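7.4 When the gripper sinks into the bowl

Applies to: Stondeo scene pack, household set, simulated arm only. If you are running the arm on real hardware, stop reading this section and go to section 9.

The symptom is easy to describe and hard to pin down. The arm comes down over a filled bowl, the log reports "contact OK", and one or both fingertips pass through the rim or into the contents with no force reading at all. The run then gets marked as a success. Do not believe it. The success flag only checks that the gripper reached its target height. It has no opinion on what the fingers went through to get there.

Earlier release notes blamed this on the renderer and said it was cosmetic. We tested that claim on the Clovcombe house layout with 263 logged descents and do not accept it. A drawing error would leave the force trace alone, and in the bad runs the trace is flat.

Before you start

1. Save the scene under a new name. The repair tool overwrites without asking.

2. Turn off automatic retry. With retry on, a failed descent is replaced by the next good one and you will never see the fault.

3. Set the descent speed to 25 percent or lower.

Finding the fault

4. Load the scene and send the arm to its hover pose, fingers pointing down, short of the bowl.

5. Pause. Orbit the view until you can see the fingertips and the rim from the side. The default view looks over the bowl and hides the one gap you need to judge.

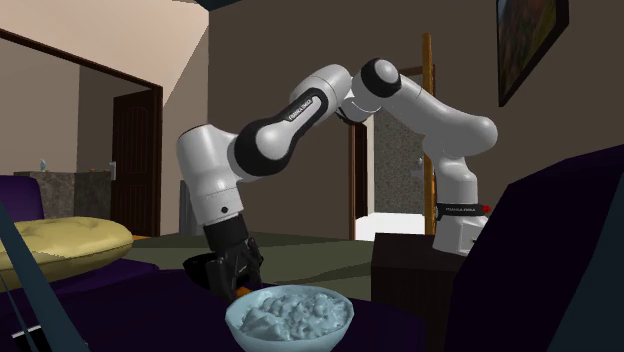 6. Switch on the collision overlay. You want the solid shapes the physics engine uses, and these can differ a good deal from what is drawn on screen.

7. Compare the bowl with its collision shape. If the shape is missing, go to step 9. If it is there but sits lower than the drawn rim, go to step 11.

8. If both line up, select the contents as a separate object and check again. In the Flundari importer the bowl and its filling come in as two meshes, and the filling often arrives with collision switched off.

Note: The "Validate scene" button does not catch this. It counts objects – it does not check whether any of them are solid.

Repairing it

9. Select the bowl or filling, open Physics, and choose Rebuild shape. Pick "Concave". The "Auto" setting tends to put a flat lid across the bowl, and then the gripper stops in midair above it.

10. Rebuild one object at a time and save after each.

11. For an offset shape, clear the old one first, then rebuild. Dragging it into place by hand looks fine until the next reload.

12. Run 30 descents with retry still off and read the force trace for each. The summary page is not enough.

Caution: Do not raise the contact stiffness to hide the problem. The Mahlangu preset does exactly this, with a value of 200, and the fingers do stop sooner. They also bounce, and the arm can swing hard enough to knock the bowl out of place.

Caution: A motion that passes here has not been shown to be safe on a real arm. Any path recorded before the repair should be thrown out, including the ones marked as successes.

If the fault comes back after a clean rebuild, send the scene file and the full trace. Screenshots alone will get you the same answer we got, which was to update the graphics driver.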